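Terence Greenwood
Thursday, April 23, 2020

1/ A few people have asked what is happening with the Fisstead women's team now that the season has stopped. I help run the side, so I'll put what I know in one place. It's a long one.

2/ The league has told clubs that no more games will be played before June. We had four left. Two were at home, one was away at Holroyd and one was the game at Proter that had already been called off twice for a flooded field.

3/ If the table is settled on points per game we finish third. If the season is wiped, we finish nowhere, the same as everyone else. We have been asked for our view and we said points per game. Holroyd said the same. Proter want it wiped, and from where they are in the table I would want that too.

4/ The players were told on a group call on Monday night. Phyllis Hartley (captain, center back) had already guessed most of it. There were questions about dues, about kit and about whether anyone can use the field alone. I'll take those in turn.

5/ Dues. You have paid through the end of the season. We will carry the unused part over to next year. If you need the money back now, message me and I will send it. You don't have to say why.

6/ Kit. Keep it at home. Please wash it. If you have a training bib that isn't yours, hang on to that as well and we'll sort it out when we are back.

7/ The field. It's locked and it stays locked. The town owns it and we don't have a say. Two people were seen climbing the fence by the parking lot last weekend. I don't know who they were, but if they were ours, don't do it again.

8/ Fitness. Rhodri Price has written a running plan. Three runs a week, one of them hard. You can do it on a street or around a park. He has asked for times by Sunday night, by text, and he will know if you make them up.

9/ Goalkeepers have a separate sheet from Yvonne Wainwright. It needs a wall and a tennis ball. If you don't have a wall, she has a version with a couch.

10/ Now the part I get the most messages about, the Fluvingate Cup. We were in the semifinal for the first time since the club started a women's side. It was going to be played at Fluvingate's own ground, and we had sold 47 seats on the bus.

11/ As of today the cup has not been canceled. It has been postponed with no date. The organizers would like to play the semis and the final over one weekend before next season starts. They can't promise that and I can't either.

12/ If you bought a bus seat, it is still good for the new date. If you can't make the new date, you'll get your money back. The bus company has been decent and moved our deposit without a charge.

13/ One thing we need to watch is who is allowed to play. Three of our squad have contracts of a kind that run out at the end of June, and two are on loan. If the semi is played in August, it isn't clear if they count as our players. I've asked in writing. No answer yet.

14/ Money, for those who like to know. The women's side costs the club $600 a month to run during the season, mostly field rent and referees. With no games that drops to almost nothing. We are not in trouble. The men's side is a different matter and not mine to talk about.

15/ Our shirt sponsor has said they will stay for next season. They are a small firm and they are having a hard spring themselves, so if you need a boiler looked at when this is over, please call them first.

16/ The under-14 girls. Registration was meant to open next week. We are going to open it anyway, online only, with nothing to pay until there is a first practice. Last year we had 18 girls and turned some away. This year we would like to run two teams.

17/ To run two teams we need one more coach. Liam Tapley has said he'll take the second group if someone will do it with him. You don't need a license to start. You do need a background check, and those are slow right now, so please get in touch early.

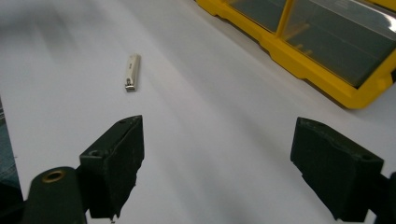

18/ The club can pay for the first coaching course, up to $100 per person. It has moved online for now. It's four evenings and a short written test. I did it two years ago and I passed, so you will too.

19/ Old match footage. Yvonne is going through what we have and will put up one full game every Saturday at 2, which is when we would have kicked off. First up is the cup quarterfinal – the one that went to penalties. Phyllis has asked us to cut her miss. We are not cutting her miss.

20/ If you have video of any game from the first two seasons, please send it. We have almost nothing from then. Phone clips are fine, and so is bad sound.

21/ A couple of our players work at the hospital and one drives for a grocery store. They are not doing the running plan and I don't want to hear any jokes about it.

22/ I'll post again when the league decides on the table. They have a call set for next week, but the last two were moved. Replies are open if I missed something.

23/ Adding one, as I've been asked twice already: yes, season tickets carry over on the same terms as the bus seats. Hold on to the card.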